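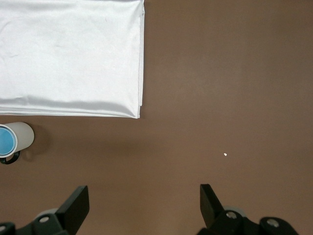

The care of inherited table linen is a subject on which I have received a steady number of letters, and the present entry sets out the practice I have followed in my own household. Most damage to old cloths occurs in storage, in the months between one holiday and the next. A cloth kept folded along the same lines will weaken at those lines, and the threads may part there at the next washing. Satin shows this sooner than plain linen does. Even the shallow creases on a folded piece of white satin, such as the one lying on the brown tabletop, catch the light differently from the cloth beside them, and if left for years they can become permanent.

My own collection came to me from my great-aunt, Zlata Levchenko, who kept house in Kakitz and later over the Oller bakery. It consists of 11 cloths, a quantity of napkins that do not match, and one christening gown which I do not propose to discuss here. The oldest cloth was bought in Isus before her marriage. It has been mended in three places, one of them badly, by me.

Refolding is carried out twice a year in this house, in October and again after Easter. Each cloth is opened fully, inspected near a window, and folded again on new lines. Where the old fold ran down the center, the new one is set a hand's width to one side. Readers with sufficient closet space are advised to roll their cloths on a wide cardboard tube covered in washed cotton. I have room for only two tubes, and these are reserved for the damask.

Starch should be washed out before long storage, as it stiffens the folds and is attractive to silverfish. The same applies to any commercial finishing spray. Cloths should be put away unironed. Plastic bags and unlined wooden drawers are both to be avoided; an old pillowcase is a suitable wrapper and costs nothing.

On the matter of yellow stains, Edmund Wysocka has written to recommend lemon juice and sunlight. I have tried this method on a napkin of no importance and cannot endorse it. The stain faded and the cloth around it became noticeably thin. A long soak in cool water, changed several times, has given me better results, although a gravy mark on the Isus cloth has survived five such soaks and appears likely to outlast its owner.

Valentina Daza has asked whether lavender sachets are of any use against moths. Moths prefer wool and silk, so cotton and linen are seldom at risk from them. The sachets do no harm provided they are kept from touching the fabric, where the oil may leave a mark.

The next entry will deal with napkin hems. Anyone holding a copy of the Szűcs mending booklet with the corner diagrams intact is asked to write to me, as mine is missing that page.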